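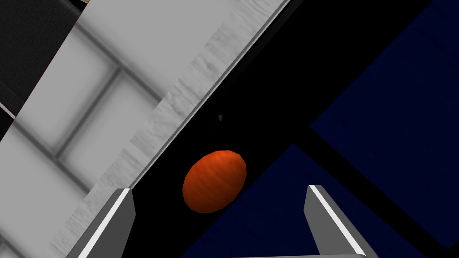
Orange egg and two gray gripper fingers, in simulation.

Our district wants to buy reading software again. The product is called Ferrand, the price is 458 dollars per classroom per year, and the presentation last month had a slide that said "proven" in letters big enough to read from the parking lot. I went to the meeting, I took the handout home, and I've now read it more times than it deserves.

I should say where I'm coming from. I have two kids in the Tresico schools, one in fourth grade and one in seventh. I'm not against computers. My younger one learned her times tables from a game with a singing octopus and I have no complaints about the octopus. What I have a problem with is how a school system decides that a thing works.

The claim for Ferrand rests on a pilot at Devetska Elementary. Kids used it for 50 minutes a week, and their reading scores went up between fall and February. I believe that. Kids' reading scores generally do go up between fall and February. They're in school, they're six or seven or eight years old, and they have teachers teaching them to read. The question is how much they would have gone up anyway, and the handout doesn't take that up at all. There was no comparison group. I asked about it during public comment and was told the pilot "wasn't designed as a formal study." Fine, but then why is the word "proven" on the slide?

It gets thinner the longer you look. The pilot started with over 400 students. The results table is for "students meeting the usage goal," and it doesn't say how many of those there were. Anybody who has ever assigned homework can guess which kids met the usage goal. They're the ones who show up every day and do what's on the list. Take any activity you like, chess or gardening or sorting buttons, measure only the kids who kept at it, and you'll get a nice chart.
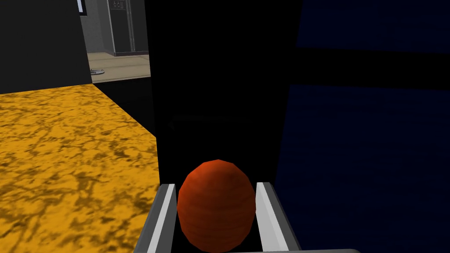

And we've done this before, which is the part that really bothers me. A few years back it was Urnska, the math program. Same kind of pilot, same kind of slide. Teachers gave up planning days to be trained on it. My older one had a login, a cartoon avatar and a weekly "mastery report" that told me he had mastered fractions. He had not mastered fractions. He had figured out that if you clicked the hint button enough times it gave you the answer and counted it as practice. Urnska was dropped 4 semesters later with no report to the board that I've been able to find. If there was one, please send it to me and I'll post it here with an apology.

A teacher I talked to after the meeting (I won't say which building) told me she'd be happy to use Ferrand if it came with someone to run it. What she'd really like is a second adult in the room for the reading block, even for part of the morning. She has a wide spread of readers in there, and the ones at the bottom need somebody sitting next to them listening. A tablet can play a word out loud. I'm not convinced it can hear a kid guess from the first letter and then look up to see if you noticed.

The answer to that is always that people cost more than software, and sure, they do. A classroom aide costs a lot more than 458 dollars. But the license isn't the whole bill for the software either. There are the headsets, the replacement chargers, the training days and the subs who cover the training days. None of that was in the handout. I asked for the full number and got a promise that it would be in the packet for the next meeting. We'll see.

I've heard from a couple of parents who think I'm being too hard on this, and that trying something is better than sitting still. I get that. If my kid were struggling with reading I'd probably want all of it, right now, and worry about the evidence later. But a school district isn't one worried parent. It has an office with the test scores in it. It could run the program in half the second grade rooms, leave the other half alone, and look at everybody in the spring — everybody, including the kids who forgot their passwords. That wouldn't take a university. It would take a spreadsheet and a willingness to hear a bad answer.

So that's what I plan to ask for. A comparison, the full cost, and whatever was written down when Urnska ended. Public comment is at 7 in the evening, before the budget items, and you have to sign the sheet by the door or they won't call you. If you can't come, the board does take written comments, and I'm told they get read. I have my doubts about that too, but send one.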